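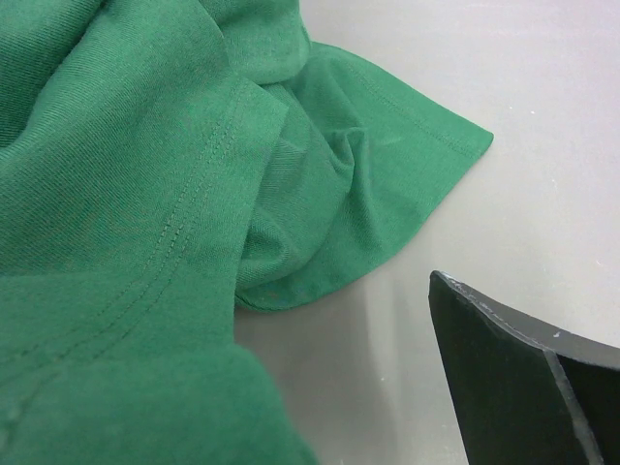

Hello again from Hasta! It's June, the heaters are on in both training rooms, and I owe you an update on the Cedumness rural health pathway, so I've made a cup of tea and I'm going to try to get it all down in one go.

The big news first. We set out to get 300 high school students from farming and small-town communities through at least one health careers session by the middle of the year, and we've done it (a few weeks early, which surprised me more than anyone). Most came to us by bus. Where the drive was too long we packed up the ute and went to them, and I have to say those were my favourite days. One school gave us the shearing shed because the hall was being painted, and the kids practised taking blood pressure on upturned wool bales.

What they keep asking for is more time on the hands-on stuff. Wound dressing, slings, how to move a person safely from bed to chair. The talks about uni entry and TAFE pathways went over fine but you can see the eyes glaze after twenty minutes or so, and I've cut them right back for next term.
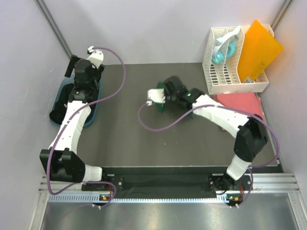
One of the benches at Tumix.

The work placements have been harder going. We have five local services signed up to take students, from the hospital at Ko through to a two-chair dental clinic, and they've all been lovely about it. The trouble is paperwork. Immunisation records, police checks, parent consent, and every service wants its own form. I spent a good part of autumn on the phone about this! We've now got a single pack that four of the services accept, and I'm still working on the last one.

Travel is the line in the budget I'd like to talk to you about. Fuel went up, and the two furthest schools needed an overnight stay we hadn't planned for. I've covered it by moving $300 out of printing (we'd over-ordered brochures last year anyway), so nothing is overspent, but I don't think I can pull the same trick twice. If there's any give in the second payment, even a small amount put towards accommodation would help a lot.

A few smaller things. The borrowed mannequins have gone back. The nurses' night at Ko had a great turnout and terrible sandwiches. We've had about 100 students ask to go on the list for the winter intensive, and I only have beds for a fraction of them, so I'm chasing the ag college for dorm space over the holidays.

Next report will have the placement numbers in it, and the student survey once I've typed up the handwritten ones. Ring me any time before three, I'm usually on the road after that.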